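9 July 2025
By the Programme Office, Cadwaladr Trust

Hovby Community Lending Library: second progress report to the Brondisura Fund

The reporting period covered the fitting out of the reading room at Hovby and the first full quarter of lending from the Piltora branch. Both parts of the work are on schedule, and no change to the agreed budget is requested.

Stock. The grant allowed for the purchase of 1,000 new titles. These have been catalogued and shelved, and a further 1,243 donated books were accepted after checking. Large print remains the weakest part of the collection, and the remaining stock allowance will be spent there first.

Lending. Piltora recorded 2,183 loans in the quarter. Children's books did well, particularly on Saturdays, when the later closing time applies. Demand for local history was higher than we had planned for, and several titles now have a waiting list.

Building. The heating at Hovby has been replaced and the side entrance now has level access. Redecoration of the stairwell was held over — the plaster needed longer to dry than the contractor had allowed — and will be finished before September. The cost falls within the contingency sum.

Home delivery. The service reached 43 households. Two delivery rounds were merged in the spring, which shortened the route without reducing the number of visits.

The next period will be given to extending evening opening at Hovby and to a short survey of borrowers at both branches.
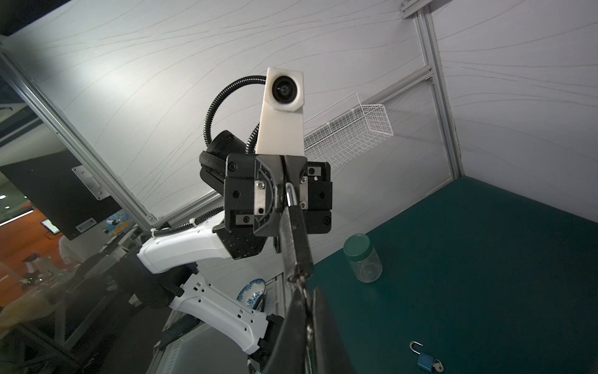 Survey forms will be issued at the desk and with home deliveries, and the replies will be set out in the September report together with the final building accounts.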